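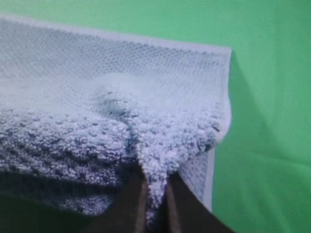 Folie 1: Handtuch im Greifer, Blick vom Handgelenk

Drucken | Als E-Mail senden

Sprechernotizen, Koltia-Anwendertreffen, 3. März 2026

So, gleich rein ins Thema – das Textilpaket von Lusance, das wir bei Bodin in der Wäscherei testen. Bild erst mal stehen lassen! Dann fragen: Wer von euch hat schon mal versucht, einem Greifer Frottee beizubringen? (Hände abwarten.)

Auf die zwei dunklen Finger zeigen. Die sind flach wie Platten und klemmen den Flor zu einem schmalen Zipfel zusammen. Mir gefällt daran, dass man die Ecke rechts noch sauber sieht, mit dem hellen Saum. Genau die will die Software nämlich als Nächstes haben. Oben die feine Waffelstruktur, unten der dicke Flor – zwei Oberflächen an einem Tuch, und ich darf für beide dieselben Finger nehmen. Fand ich super!

Jetzt die Zahlen, langsam sprechen: 118 Griffe in unserem Testlauf, 17 davon daneben. Die meisten Fehlgriffe hatten wir bei dicken Falten, da packt er gern zwei Lagen auf einmal. Lusance kennt das, ein Update ist für Juni angekündigt (nicht versprechen, nur erwähnen).

Einrichtung hat uns neun Stunden gekostet, inklusive Kalibrieren. Handbuch: na ja. Das Kapitel zur Greifkraft zweimal lesen, wir sind da prompt reingefallen.

Wenn Zeit bleibt: kurz was zum Mietmodell, sonst weiter zu Cenilthorpe und dem Förderband.

Seite drucken | Per E-Mail weiterleiten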